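Progress report: Reading Rooms pilot, second quarter
Prepared for the Stallent grants desk by Boglárka Simon

You asked for a short report on where the pilot stands and whether we think it is worth the second half of the money. I will try to answer both, though the second answer may be less cheerful than the one in the application.

Attendance first. The three sites logged 3,708 visits between them by the end of March. That is a big number and I would ask you not to lean on it. A visit is counted each time the door counter trips, and at the Nyitrai building the reading room is also the shortest way to the restrooms. When we sat at the desk with a pencil for one full Friday, the counter said 200 and the pencil said 53. I have no reason to think that day was odd. The other two sites have a proper front desk and their numbers are closer to the truth, but we have not done the same check there yet.

The application promised that children who came weekly would read better by summer. I did not write that line and I would not have. We have reading scores for the children whose parents signed the form, and the scores went up. They also went up for children at the same schools who never came near us, because second graders get better at reading during second grade. The gap between the two groups is small and leans our way. With numbers this size it could lean the other way next quarter.

What I can say with more comfort is that the same children keep coming back. The sign-in sheets show a core group at each site who turn up most weeks, and the staff know them by name. Parents stay too, mostly at the Drimamis site, where the chairs are better. We do not have a goal in the grant for parents who stay, so it does not show up in the table.

Book stock. We planned to buy new and ended up with about half new and half donated. Donated books cost us more staff time than we guessed. Someone has to sort them, and a good share are old textbooks or tax guides. I would stop open donation days and take books by appointment only. The Drimamis staff disagree and say the donation days bring people in. They may be right, but they have not written down who came, so we are arguing from memory on both sides.

The lending software from Dustach is the weakest part of the project. It was sold to us as ready to use. It loses the due date if a book is renewed twice, and the help line closes at 3 p.m., an hour before our rooms get busy. We have gone back to paper cards at two sites and kept the software at Nyitrai, where one staff member likes it. We have not paid the last invoice and would like your view before we do.

Spending is a little under plan, and I would not call that a saving. The evening staff post stayed open until late in the quarter, so the pay for it went unspent, and so did the evening hours. The money is there to run them now. Rent and heat came in as expected. Printing went over, all of it on the summer flyers, which were ordered before anyone had agreed on the summer hours and had to be done again.

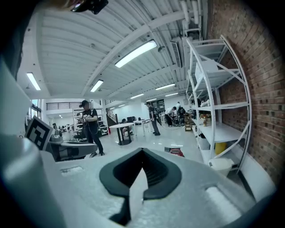
On the second half of the money, my view is that you should release it with two changes. Drop the reading score goal and replace it with something we can measure fairly, such as how many children come at least three times in a month. And ask each site for one hand count a month to set beside the door counter. It takes one person and a pencil.

I am less sure about the fourth site. The case for it rests on the visit totals, and I have said what I think of those. If the hand counts at the other two sites hold up, I will come back with a different opinion. Until then I would keep the money in the three rooms we have and get the evening hours going.

Still open from last quarter: the lease letter for Nyitrai (with the landlord), the late-book policy (drafted, not agreed), and the shelf labels, which arrived in the wrong size and went back. The order was for 100 sheets and the supplier has asked for a restocking fee. I have said no and am waiting to hear.

The full sign-in sheets are kept at the Drimamis office if you want to look at them.

Recent reports
Reading Rooms pilot, first quarter
Door counters: what we bought and why
Notes from the Nyitrai site visit
Summer hours, revised
Book donations: rules for staff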